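FOR IMMEDIATE RELEASE
August 23, 2024

Orkcombe puts the tea box back on the table

New three-section wooden box with a glass lid goes on sale this month, with refill packs to follow in December

Hi, I'm Kenza Slaoui, and I run Orkcombe, a small company that makes wooden things for kitchens and break rooms. I know press releases are supposed to be stiff, but I wrote this one myself at the table where we pack orders, so you're getting it the way I'd tell it to you if you stopped by.

Our news is that the Orkcombe Tea Box is ready. We've been fussing over it for 2 years, which is a long time for a box! It has three sections inside, a hinged lid with a glass panel, and the word TEA cut into the front. It sells for $82 and you can order it from our website or pick it up at the two stores listed at the bottom of this page.

I grew up in a house where the tea lived in four different places. There were bags in a canister, loose leaves in an old jam jar, the fancy stuff on top of the fridge where the kids couldn't reach it, and something herbal that had been in the drawer with the batteries for as long as I can remember. When guests came, my mother would pull it all out and line it up on the counter, and people would pick up each thing and sniff it. I loved that part. I wanted a box that let you do that without the climbing.

The first version had eight little sections, like the boxes you see in hotels. It looked great in the drawings. Then we filled it and found out that hardly anything we drink comes in a flat square envelope anymore. Half of what we had on the shelf was in rolls, tubes, little round cakes or twists of paper, and none of it would go in. Elibariki Makokha, who does our joinery, took out the dividers one at a time over a couple of weeks until we were down to two dividers and three long sections, and that's where we stopped.

Three long sections turn out to be much friendlier. You can lay tubes down side by side in one, line up round pieces in the next, and just tip a heap of small wrapped things into the last one. My office box right now is a mess of whatever people bring in (there's usually candy in there, and I've given up fighting it) and it still looks nice enough to put in front of a customer.

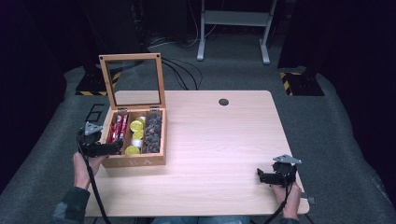 The lid was the part we argued over the most. Elibariki wanted solid wood, mostly for the grain, and I wanted glass so you could see when you were running low. Callum Lindsay, our shop manager, settled it by taking both samples home and leaving them on his kitchen counter. The glass one got used every day. The solid one ended up with mail on it. So glass it is, set into a wood frame so the edges are covered and there's something warm to grab hold of when you lift it.

The hinges took some doing too. I wanted the lid to stand up on its own while you make up your mind, and our early ones flopped backward and scared everybody. The hinges we use now come from Flistetti, a family workshop that mostly makes parts for instrument cases, and they hold the lid up behind the box until you close it. You can leave it open for a whole meeting if you like.

As for the lettering, we tried printing it first and I didn't care for it. It looked like a label. Carving takes longer, but you can run your thumb over it, and I've noticed that people do. It's three letters. Elibariki says he could do them in his sleep by now, and after the first batch I believe him.

That first batch is 1448 boxes. I'll be open with you - that's more than we've ever made of anything, and it's filling up most of our back room. We're able to do it thanks to Prandadeck, the wood supplier we've worked with since I started the company. They put aside enough matching stock for the whole run, so if you buy one box now and another next spring, they should look like they belong together.

Care is easy. Wipe it with a dry cloth, keep it out of the dishwasher, and don't set it right next to the kettle where the steam comes out. If you spill tea in it (I have, twice) take everything out, wipe it down and leave the lid up overnight. The glass cleans up with whatever you use on your windows, but spray the cloth and not the box.

I asked a few people who've been using the early boxes what they thought, and here's what came back.

"We put ours out for visitors and they go straight for it," said Shabani Temba, who manages the front office at a dental practice. "People used to say no thanks when I offered them tea. Now they get up and look through the lid, and then of course they want some."

"I'd have bought one with no word on the front," said Elibariki Athumani, who runs a small guesthouse. "I keep coffee pods in one side of mine. But my wife likes the word, so the word stays."

He's not the only one to ask, by the way. We do plan to offer a plain front, and I'll post on our site when it's ready. Please don't call the shop for it yet - Callum has asked me very nicely to put that in.

In December we'll add refill packs, put together with the tea blender Lukoševičius. We're still tasting, so I can't tell you exactly what's in them, but there'll be a black tea, something without caffeine, and a mixed pack for people who can't decide. They'll be sized to fit the sections with no cutting or squashing. Anyone who buys a box before then gets the mixed pack at half price.

Writers, bloggers and store buyers who'd like to try a box can get in touch through the press page on our website. We have a small number set aside for reviews, and we don't ask for them back.

Orkcombe Tea Box, $82
Wood with glass lid panel, three sections, carved front
In stock at the Orkcombe workshop store and the Prandadeck showroom

About Orkcombe
Orkcombe makes wooden boxes, trays and racks for homes and small offices. Everything is put together and packed in our own shop.

Press contact: Kenza Slaoui, Orkcombe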